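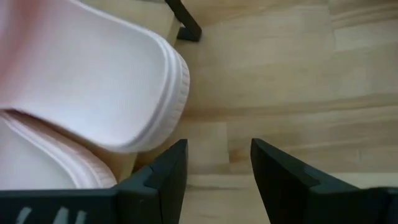

Before you teach the Sang arm its first floor pickup, please take a little while over the fingers, as nearly every missed grab we hear about at our Trarkville workshop comes back to fingers that sit crooked or don't open all the way. Soft, rounded things are the best test. A pair of slide sandals, one partly tucked under the other on a wood floor, will tell you a lot, and it's worth starting with the fingers wide open and one tip just off the toe of the upper sandal, as we like to do.

## 4.2 Setting the fingers

1. Park the arm and switch off the power at the base. Wait for the light to go out.
2. Loosen the 2 screws at the root of each finger — a turn is plenty, and they're easy to lose under a couch.
3. Square both fingers against the Brundden setting block and snug the screws down again, a bit at a time on each side.
4. Power up, open the **Fingers** page, and choose **Open fully**.
5. Read the opening value. A healthy pair shows between 292 and 300. If yours is lower, go back to step 2.
6. Bring the wrist down slowly over your test item and look through the wrist camera. You should see both tips, with clear floor between them.

> **Note:** Older Umton wrists have a shorter cable. Leave a loose loop in it before you lower the arm.

> **Caution:** Keep your hands and bare toes well away while the fingers are moving. They close faster than you'd expect!

When you're happy, press **Save** and carry on to 4.3.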